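Caderno da oficina, novembro
Papel das paredes, tampo e pano amarelo
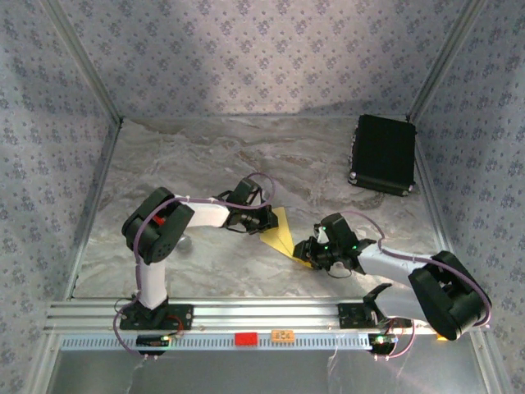

O papel já secou o suficiente para se poder trabalhar encostado a ele. Passei a manhã a rever as juntas e a limpar o tampo com o produto da Cakel, diluído conforme o rótulo. A limpeza é mais demorada do que parece neste padrão: os veios brancos e castanhos disfarçam tudo, e as manchas cor de ferrugem que fazem parte do desenho confundem-se com pingos de cola velha. Andei a esfregar uma delas um bom bocado até perceber que era do padrão. O pano amarelo ficou perto do centro e a mala preta no canto direito do fundo, ligeiramente rodada. Se alguém precisar desse canto, pode mudá-la, mas pelas laterais e sem arrastar. As cantoneiras prateadas da mala riscam.

Papel. O lote da parede do fundo é o rosado, puxado ao lavanda; os lados levaram o tom mais frio, cinzento-azulado. O desenho é o mesmo, florinhas azuladas e roxas em grupos. A encomenda à Foltdale era toda do rosado e vieram os dois tons. Pensei em devolver e acabei por ficar com eles, a troca levava semanas. Visto de frente, o fundo destaca-se dos lados e até prefiro assim. Quem encomendar da próxima vez que peça o número do lote por escrito.

Cola. Usei a Clastley em pó. Mistura mais grossa do que a da última vez, deixada a repousar até perder os grumos. Tiras cortadas com folga em cima e em baixo e aparadas já coladas, com lâmina nova. A lâmina usada rasga o papel húmido e deixa uma franja branca que depois se vê de longe. Gastei 68 g de pó e ainda sobrou cola no balde, que deitei fora no fim do dia. Não vale a pena guardá-la, no dia seguinte cheira mal e não agarra.

Tempo de secagem: no domingo à noite as tiras do fundo ainda estavam frias ao toque junto à base. Deixei a porta entreaberta e o aquecimento desligado. Com o aquecedor ligado, da outra vez, as juntas abriram e foi preciso voltar a colar duas a duas, trabalho que não quero repetir. Medi a humidade da sala ao deitar e marcava 70, de manhã estava em 51. A partir daí trabalhei à vontade.

Cantos. As calhas metálicas cinzentas voltaram ao lugar depois de o papel estar colado, por cima da borda. Ficam melhor do que dobrar o papel na esquina, que foi o que tentei primeiro e fez pregas. A do lado esquerdo assentou à primeira. A do lado direito obrigou a desapertar, aliviar a parte de cima e voltar a apertar aos poucos. Os perfis estreitos nas bordas laterais do tampo não foram mexidos, só limpos. Juntam pó na linha de contacto e o aspirador não chega lá; escova de dentes seca e depois pano.

Luz. O meio da parede do fundo apanha mais luz do que o resto. Em cima à esquerda e em baixo à direita fica mais escuro, e é preciso ter isso em conta antes de concluir que o papel está manchado. Fui confirmar com a lanterna encostada à parede e não há mancha nenhuma. Fica aqui escrito para ninguém ir lá com o esfregão húmido. A tinta da impressão não gosta de ser esfregada, testei num retalho e o roxo saiu para o pano.

Pano. O amarelo serve só para o tampo. Não passa no papel, não passa nos metais com massa e não vai para a bancada das ferragens. Lava-se à parte, sem amaciador, que deixa o tecido escorregadio e o tampo com um véu baço. Na última lavagem foi por engano com os panos da bancada e voltou com limalha. Passei-lhe a mão antes de o usar e tirei-a com fita adesiva. Passa a ficar no gancho ao pé do lava-loiça quando não estiver em uso.

Mala. Comprada em segunda mão à Shehata, com a tampa marcada e um dos fechos preso. O fecho soltou-se com uma gota de óleo e paciência. A parte de cima é lisa e preta, mostra todas as dedadas, e não há produto que resolva isso por mais de uma tarde. Limpei os rebordos canelados com um pincel, têm muito sítio para o pó se meter. As cantoneiras levaram só pano seco. Falta decidir o que vai lá dentro. A minha proposta é guardar nela os retalhos do papel, a lâmina, a espátula de plástico e o resto do pó de cola bem fechado, e assim fica tudo junto para o próximo remendo. Aguenta até 5 kg na pega segundo a etiqueta que vinha atada, e com isto fica muito longe disso.

Coisas que correram mal:

Cortei a primeira tira com o desenho ao contrário. As flores têm direito e avesso, embora quase não se note; os pés apontam para baixo. Ficou para retalhos.

Deixei cair cola no tampo e só dei por ela já seca. Saiu com água morna e a espátula de plástico. Não usar a de metal.

O produto da Cakel deixa riscas se secar sozinho. Passar, enxaguar com pano bem torcido, secar logo. Trabalhar por zonas pequenas, do fundo para a frente, no sentido dos veios.

Por fazer:

Verificar as juntas da parede direita daqui a uns dias, sobretudo perto da calha.
Pedir mais cola Clastley, a caixa aberta não chega para outra parede.
Escrever à Foltdale por causa dos tons, mesmo ficando com o papel. Talvez façam um desconto na próxima encomenda.
Arranjar um forro fino para a base da mala, feltro ou parecido. Há restos na gaveta de baixo, ver se chegam.
Etiqueta no gancho do pano.

Nota acrescentada ao fim da tarde: levantou um cantinho do papel no lado esquerdo, em baixo, coisa de uma unha. Meti cola com um palito, pressionei com papel vegetal e deixei fita de pintor por cima. Tirar a fita amanhã de manhã, devagar e puxando para baixo.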